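Home Posters Lobby Cards Frames Sale Contact

Search posters, titles, years... Go

Gondal - Reissue Movie Poster, Style B (Vakach Prints)

Item 616. In stock. Ships rolled.

Back again after selling out in April. This is the Style B sheet for Gondal, the one with the big red title and the train - not the Style A with the two faces. People mix them up so please check before ordering. No returns on wrong style, sorry.

Printed by Vakach Prints on heavy matte stock. Full size one sheet. White border all round, credit block at the bottom, tagline in the original lettering. Colors are a touch darker than the first printing, closer to what hung in theaters. No fold lines, these were never folded.

Price: $83 rolled in a tube. $95 with the Jida hanging rails, top and bottom, cord included. Rails clip on, no glue, no holes in the paper. Frames are seperate, see Frames page.
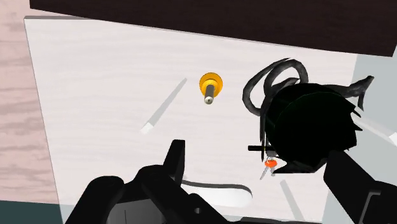
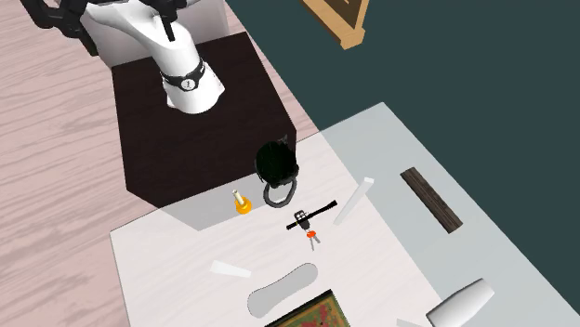
Gunow Film Club wrote to us that the Style B was the sheet their members kept asking for, and that it held up fine through a whole season in a lobby with the doors open. They ordered 6 more.

Some notes. Let it rest flat for a day before it goes in a frame, corners curl a bit out of the tube. Keep out of direct sun - the red goes first. Reissue is marked in small type under the credit block, lower right, so no one can pass it off as an original. We get asked alot.

Tubes go out twice a week. Two posters fit in one tube, same shipping. More than two, write first and we'll work it out. Lobby card set for Gondal still on order, no date yet.

Comments (3)

reelcorner
Got mine yesterday. Darker than I expected but I like it better than the old one. Tube had a dent, poster ok.

mattinee_fan
Any chance of the Style A coming back? Would buy both.

pdx_onesheet
Rails are worth it. Clip on in a minute. Cord is kinda short for a high ceiling, I swapped mine out.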